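Portable AC in a rental, is dual hose worth it or am I being sold something

Posted by frauke_s, March 3, 2023

Ok so. Second floor apartment, west side of the building, bedroom hit awful temps last summer and I am not doing that again. Shopping early bc everything sold out last year. Landlord says no window units, nothing hanging outside, portable is fine. Looked at the Jolance single hose and the Uden dual hose. Uden costs a lot more. Room is small, one window, door stays shut at night for the cat (long story). Is dual actualy worth it for one bedroom??

--

teohtown wrote:
Dual. Not even close. Single hose blows your room air outside and then hot air gets pulled in under the door to replace it. You're paying to cool air and throw it out the window.

--

jamon40 wrote:
Disagree. For a small bedroom with the door shut at night, single is fine. I've run one three summers. Yes it pulls air from the hallway. My hallway is cool. So what. Dual hose units are bigger, heavier, and you have two hoses to find space for.

--

teohtown wrote:
Your hallway is cool. Hers might not be. Where is the replacement air coming from, thats the whole question.

--

frauke_s wrote:
Hallway is an inside hallway, no windows, not too bad. Living room gets the sun too though. Rest of the place has one ceiling fan and that's it.

--

izzati.h wrote:
Izzati here, used to do apartment turnovers so I've put in and pulled out a lot of these. Type matters less than people think. What I see over and over:

- hose stretched all the way out, across the room, with a sag in it. Keep it short. It gets hot and it heats the room back up
- gaps around the window panel. Foam strip is cheap. Use it on all sides, and the gap between the two sashes too, everyone forgets that one
- filter never cleaned. Every two weeks in summer, more with a cat
- unit on an extension cord. Don't

Do those and the single will do ok in a small room. Skip them and the dual will disappoint you too.

--

jamon40 wrote:
^ this. Also put a towel under the door if you go dual, dont bother if you go single, it'll find air somewhere.

--

teohtown wrote:
Fine, agree on the hose and the foam. Still say dual. Look at the second rating on the box, the lower one, not the big number. Big number is the old test. On singles the drop between the two is huge.

--

frauke_s wrote:
Didn't know there were two numbers. Jolance listing only shows the big one, hm. What about noise? Light sleeper.

--

jamon40 wrote:
They're all loud. Compressor is in the room with you. Run it hard from dinner to bedtime, then low fan. Or earplugs.

--

izzati.h wrote:
Put it on a rubber mat, helps with the buzz. Not on the bed side of the room if the window lets you. And measure the window track before you buy anything. Which way does yours slide? Side to side means the panel stands up vertical and sometimes you need an extra section, some kits come up short on tall windows. 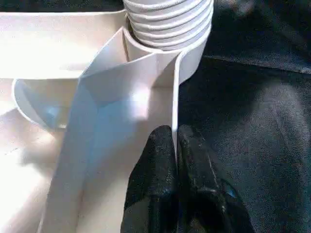
Also keep every piece of the kit in one bag over the winter. Half the units I pulled out of closets were missing the end cap or the little screws and replacements are a pain to find. Same with the drain plug.

--

frauke_s wrote:
Slides up and down, normal kind. Will measure tonight. Good call on the bag, I lose everything.

--

lowtide723 wrote:
Has anyone said curtains yet? Blackout curtains on a west window, closed by noon. I spent 40 bucks on mine and it did more than the AC did. Foil stuff looks terrible and my landlord complained.

--

teohtown wrote:
Curtains yes. Doesn't replace an AC when it's still hot at 10 pm.

--

lowtide723 wrote:
Didnt say it did. Said do it first.

--

jamon40 wrote:
Check the amps on that bedroom circuit too. Mine tripped every time someone ran the hair dryer. Old building.

--

frauke_s wrote:
Building is old so noted. Ok, plan: curtains now, measure window, ask the landlord which outlets share a breaker, then decide. Leaning Uden if it goes on sale, Jolance if not. Saw a Uden for 20 percent off in February and did not buy it, kicking myself.

--

teohtown wrote:
It'll be back on sale before it gets hot. Wait.

--

jamon40 wrote:
Or it sells out like last year. Buy the single and sleep.

Recent threads
Box fan in the window, blowing in or out?
Landlord wants me to take down my awning
Dehumidifier bucket fills overnight, normal?
Quietest fan for a nursery
Electric bill doubled, what do I check first

Contact us | Copyright 2023 | Back to top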